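Comparer deux pinces sur un PC ouvert : notre méthode pas à pas
Par Nevzat Yüksel, atelier Kahraman - 25 février 2021

Ce tutoriel s'adresse aux personnes qui ont déjà un bras en service et qui hésitent entre plusieurs jeux de doigts. Nous utilisons une tour de bureau couchée sur le côté, panneau retiré, parce que les pièces y sont serrées et de tailles très différentes.

1. Préparer le poste

Posez la tour sur les profilés, l'alimentation du côté de l'opérateur. Le support imprimé en 3D se place à gauche du boîtier. Levez le levier du socket avant de lancer le programme.

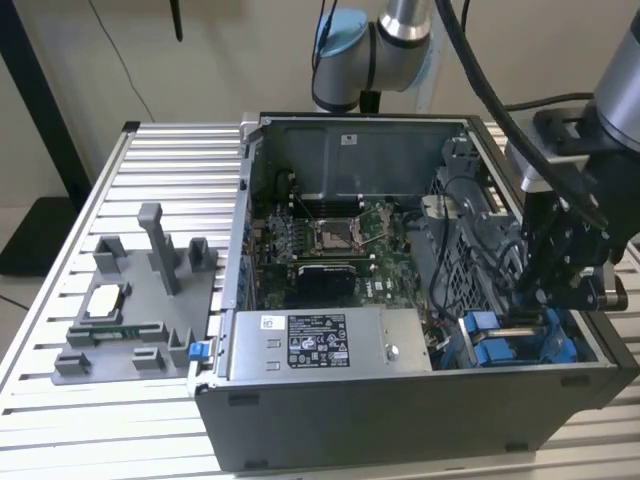

Notez ensuite la position du support dans le repère du bras. Chez nous ce repère est enregistré dans Vadura, sous le numéro de poste 13. Si vous déplacez la tour, même un peu, il faut refaire cette mesure. Je l'ai oublié une fois en novembre et j'ai perdu la matinée.

2. Régler l'approche

Commencez au-dessus de la zone des disques, à droite. Les tiroirs bleus sont faciles à distinguer pour la caméra du poignet, et on y voit vite si les doigts passent à côté de la cage métallique. Descendez à vitesse réduite, une main près de l'arrêt d'urgence. Vérifiez aussi le câble de la pince : il doit suivre le bras sans tirer.

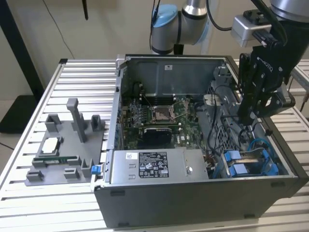
3. Lancer la série

Faites le même trajet avec chaque jeu de doigts, sans changer la vitesse. Notre série complète compte 769 essais par jeu, mais pour une première idée une centaine suffit. Dans le fichier Colta, j'écris pour chaque essai :
la force demandée
la hauteur d'arrêt
le contact avec une pièce voisine (oui ou non)
une remarque libre, si nécessaire

Pour les barrettes mémoire, gardez l'orientation du support et ne forcez jamais sur les contacts. Le second bras reste en arrière pendant toute la série - il ne doit pas entrer dans la zone de travail. 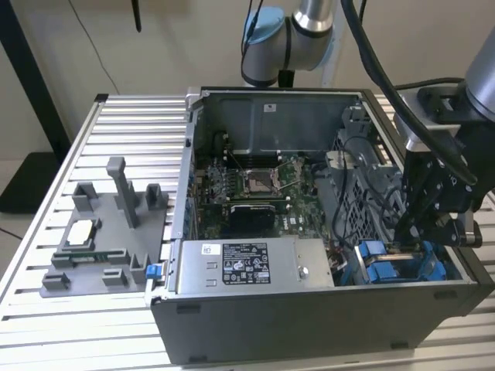 4. Lire les résultats

Triez d'abord par contact, puis par hauteur d'arrêt. Un jeu de doigts trop large se reconnaît tout de suite près de la cage. Conservez les fichiers bruts, ils servent encore quand on change de contrôleur.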